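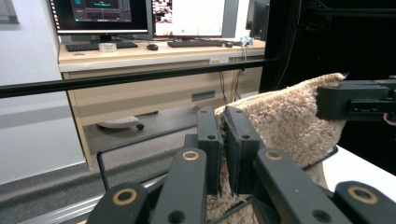 Duggan Reaction Board – Mk 4

Wall-mounted light board for testing reaction speed and decision making. Used for academy trials, pre-season screening, return from concussion. Replaces the old Mk 3, which we no longer repair.

What it measures
Simple reaction time. Choice reaction. Peripheral pick-up, left and right sides scored seperately. Scores save against each player so you can track a whole season, not just trial day.

In the box
Board, wall bracket, power lead, Watis software on a stick. Tablet not included.

Spec
Height 470 mm
Lamp life 3,000 hours
Player records 2,000 per licence
Modes: four
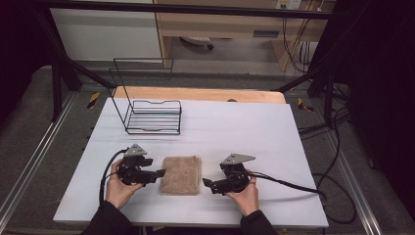
Skunport Athletic – Talent Testing & Equipment Dept

Price on request. Clubs in the Natadora league get the members rate, quote your club code when you order. Hire by the week also possible – August is always booked up early so ask in spring.

Fitting: solid wall only, eye level for your shortest age group. Let it warm up before the first test. Run two practice goes per player and bin the scores.

Don't compare Mk 3 and Mk 4 results, the timing is differnt.

Orders and hire: Pádraig Heffernan. Software, lost log-ins, scoring questions: Liya Wolde. Both at the Skunport office, mornings best.

Spec last checked 10/26/19. Spare lamps and brackets are on the parts page.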